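Plodmont opens its second upholstery workshop

2020-08-19

Hello from all of us at Plodmont! I'm Refugio Solís, I started this little furniture firm with a sewing machine on loan from my aunt, and I'm very happy to say our second workshop is now open on Saltov Lane (two doors down from the old bakery, if you know it).

We've been bursting at the seams since June, when orders for footstools and window seats went a bit mad. The new place gives us four cutting tables, proper daylight and a kettle that works. It also means we can finally bring out Flallamitz, our new range of heavy woven covers, which I've been going on about to anyone who'll listen.
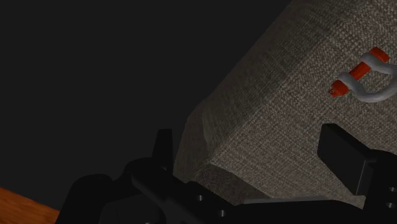

Computer render of a coarse grey weave on a large block with a rounded corner.

Flallamitz comes in nine colours and each cover can be ordered on its own, so you can keep the seat you've got and just change its coat. I've had mine on the sofa at home all summer, with two dogs, and I'm still fond of it. The dogs are too!

Orders are taken at both workshops, and our friends at Dvořáček will be stocking swatches in their shop as well. Pop in, have a feel, ask me anything. For press samples or a chat, ring the Saltov Lane workshop and ask for Refugio.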